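Manipulation Lab, Handout 4: Comparing Grippers in the Simulator
Notes by Nadine Farah

Okay, so last time we got as far as joint limits and then ran out of clock. I promised we'd get to hands, and I'm keeping that promise, mostly because your lab report depends on it.

We're comparing 2 grippers in the simulator. The Grendura is the narrow one, with fingers that taper toward the tip. The Zerska is wider and blunter, with flat pads. Same arm, same controller, same table, and please (please!) leave the controller gains where I set them. Last year half the class tuned the gains until both hands behaved, and then had nothing to write about.

What you're going to do

Pick one object and one target spot. Run 10 trials with each gripper, 20 in all. Change the starting position a little between trials and use the same list of starting positions for both hands. The script Karim Azar wrote will shuffle them for you if you give it a seed. Write the seed down. I can't rerun your trials without it, and I do rerun them.

For every trial I want to know:

whether the fingers closed on the object
whether it stayed put during the lift
whether you could let go of it where you meant to
anything the hand bumped on the way

That last one gets skipped a lot, and it's my favorite. A gripper can look wonderful on an open table and then turn into a snowplow as soon as it has to reach in between two dividers. You won't see it if you only log success or failure, so log the bumps, even the little ones.

A word on contact settings

Simulated fingers don't feel friction the way real ones do. They get a number from us and believe it. If you crank the friction way up, the Zerska will hold anything you hand it, and so would a wet bar of soap. I've left the friction value at what Georges Moussa and I settled on in April after we'd argued over it for a good long while (he wanted it lower, and I've come around to his side for small objects). If your object slides, let it slide and report it.

Also, watch the closing speed. Fast closing knocks light things over before both fingers arrive. I lost a whole evening to this once, blaming the camera the entire time.

Cameras

You have a wide view and a close view. Use the wide one to plan your approach and the close one to check clearance near the rack. Keep in mind that the arms throw big shadows over the tabletop, and if you're using the color-based detector from Handout 3, it may decide a shadow edge is an object. Mask it out or switch detectors, either is fine, just tell me which. And the rack is glossy, so expect a few odd readings from the depth estimate there too.

Don't average across the two views. Someone always does!

The report

Keep it to 6 pages, plots included. I'd much rather read about one weird failure in detail than look at a big table of percentages. Name the gripper you'd choose for your task and say what would change your mind. Save your logs in the Finska folder under your group name.

Rack and tabletop in the simulator:

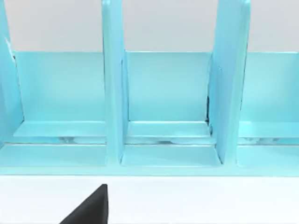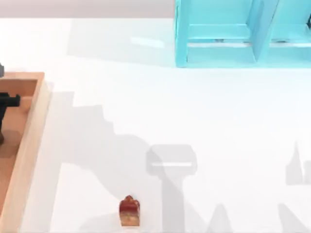 Honeylyn Malabanan wrote back after reading the draft of these notes that 10 trials per hand is too few to separate two grippers that are close, and that she would have groups with near-equal scores pool their logs before picking a winner. She also wanted the release step scored separately from the lift, as her group had plenty of clean lifts followed by objects stuck to one finger. Fine by me on both counts. If you pool, use the same object and list both seeds.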